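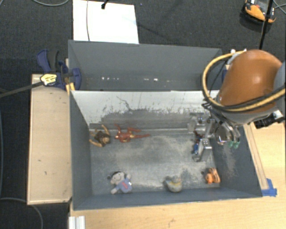

Paint that comes off sheet metal in flakes almost always had a prep problem. Paint that wears through gradually had a thickness problem. The two get mixed up a lot, so a short thread on telling them apart and repainting.

Look at the boundary. Ragged outline with a sharp step you can catch with a fingernail: the coat let go of whatever was under it. Soft edge that fades from one tone to another: abrasion.

Small isolated chips along an edge are a third case. Edges get hit more, and wet paint pulls back from a sharp corner as it dries, so the film is thinnest there. Break the corner with a file before priming.

Tape test. Score a small grid through the paint with a new blade, press tape on firmly, pull it back on itself. If squares lift, sand the whole panel. Spot repair over a weak coat fails at the border of the repair.

Degrease first, then sand. Sanding first pushes the oil into the scratches. I use Bonico degreaser and wipe with a second clean rag before it dries.

Grit: start coarse on the step, feather it out, stop well short of 600. A surface that smooth gives primer very little to hold.

Bare galvanized needs its own primer. Ordinary alkyd straight onto zinc looks fine through the winter and comes off in sheets by October.

Two thin coats of primer, two of color. Voreck's data sheet gives 20 minutes between coats. In the Cisdale shop, which is cold, I double it.

Dry to the touch is a long way from cured. Keep tools and loose parts off the surface for a week if you can. Most of the early scratches I see are from people loading things back in the next morning.

Wear surfaces are a separate subject. If things slide on it all day, paint is the wrong finish. Leave the metal bare and oil it, or put down a replaceable liner.

Will post the edge coverage test panels when they've cured.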